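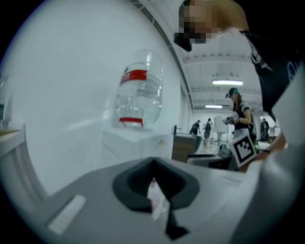 Flat roof garage: can I board over the old felt or does it all have to come off?

Posted by Gert Chauke, 31 January 2021
Category: Roofs, gutters and outbuildings
3 replies

We have a single detached garage at the back of the plot, built with the house as far as I can tell. The roof is flat with a slight fall to the back, where there is a plastic gutter. It is covered in mineral felt and has been patched in several places by whoever had the house before us. It now lets water in near the back left corner after heavy rain, and there is a brown stain on the underside of the boards there.

From inside I can see chipboard decking on timber joists. The joists look fine to me. I pushed a screwdriver into the chipboard near the stain and it went in easily for the first bit and then stopped. Elsewhere it is hard.

I have had two quotes. One firm wants to strip everything, put down new 18 mm OSB and cover it with a rubber sheet. The other says there is no need to strip it and he would screw new boards straight over the felt and do the rubber on top of that. The second quote is cheaper by 700 pounds, mostly because there is no skip and a day less work.

What I would like to know:

Is boarding over the felt a proper job or a bodge?
If it is done that way, does the soft bit of chipboard matter?
Could I do the stripping myself and have someone in only for the rubber?

The garage is not heated. It has a freezer in it, some bikes and a workbench. I would rather not have the door open and the roof off for long at this time of year, but the leak is getting worse and I have a bucket under it.

One more thing in case it matters. The garage is in a terrace of gardens and the left wall is right on the boundary, so I can't easily get a ladder on that side without asking next door.

Furnival
Member, 824 posts

Strip it. You have wet chipboard under there and chipboard does not recover once it has got wet. It swells, goes to porridge and the screws have nothing to hold on to. If the second chap screws new board over it he will be relying on hitting the joists every time, and he can't see them from above.

There is also the height. Another layer of board on top of the felt lifts the whole roof, so the drip edge at the back will be in a different place against the gutter and the fascia may need packing out. Did he mention any of that? If he didn't, I would go with the other firm or get a third quote.

Overboarding is a normal enough method where the deck is sound and dry all over. Yours isn't.

As for doing the strip yourself, yes, it is only hard work. A flat shovel or a floor scraper gets under the felt, and old felt comes off in sheets in cold weather because it is brittle. Wear gloves, as the mineral surface takes the skin off your fingers. Lay a long board across the joists and work from that. Do not stand on the chipboard near the back left corner.

Before you start, ask how old the garage is. If there is any chance that the soffit or the underside lining is asbestos cement, leave it alone until you have had a sample tested. The same goes for very old felt. The test is cheap and you post the sample off in two sealed bags, but read the lab's instructions for taking it first and damp it down.

Stoltodus
New member

I had mine boarded over and it has been fine. Three winters now. Cost a lot less than the other quotes I had and no mess on the drive. I think roofers like to strip because they can charge for it.

Mine was planks underneath and not chipboard though, so maybe it is different. Whoever you use get them to put it in writing.

Warnau
Member

I'd agree with the first reply, with a few things to add from doing my own two summers back.

Probe the whole deck from the inside before you decide. Go along every joist bay with a bradawl and mark the soft places with chalk. Damp travels a long way sideways in chipboard and the stain is often not where the water gets in. On mine the drip was in the middle and the split in the felt was at the upstand by the front wall.

Look hard at the ends of the joists at the back, where they sit on the wall. That is the lowest point of the roof and it has had the most water. A joist can look dry on the face and be soft on top under the board. You will only really find out when the deck is off, so ask the first firm what they charge for replacing or doubling up a joist. Get a price per joist now and not on the day.

Check the fall while it is open. The figure I worked to was 1 in 40, with firring strips nailed along the tops of the joists. If you have puddles lying on the roof two days after rain, the fall is too flat and new rubber will just give you a puddle on rubber. It will hold, but you'll get moss and muck.

Take the freezer out, or at least cover it properly. You would not believe the grit that comes down between the boards. I used an old shower curtain and some dust sheets.

On timing, I would not leave it until June with a bucket under it, but you don't have to do it in the worst of the weather either. Rubber glue wants a dry deck and most have a minimum temperature on the tin. In the meantime, clean and dry the area round the split if you can find it, and trowel on a roof repair compound that says it can be used in the damp. It's ugly, but it all comes off later anyway. Mine lasted from autumn to spring.

If you do the strip and they do the rubber, agree beforehand who lays the boards. A lot of firms won't guarantee a sheet laid on somebody else's deck. Mine would, provided I used 18 mm OSB3, tongue and groove, with a screw every 200 mm and the smooth side where they wanted it. They came and looked before they opened the glue.

And talk to next door early. The trim on the boundary side is awkward to fit from above, and you will need a ladder in their garden for an hour or so.

Gert Chauke

Thanks all. I went over it with a bradawl this afternoon and there is a second soft patch by the side wall, so it will be the full strip. I've emailed the first firm to ask for a joist price and whether they will take the deck if I lay it. Next door are happy for a ladder to go up so long as it isn't on the border with the bulbs in.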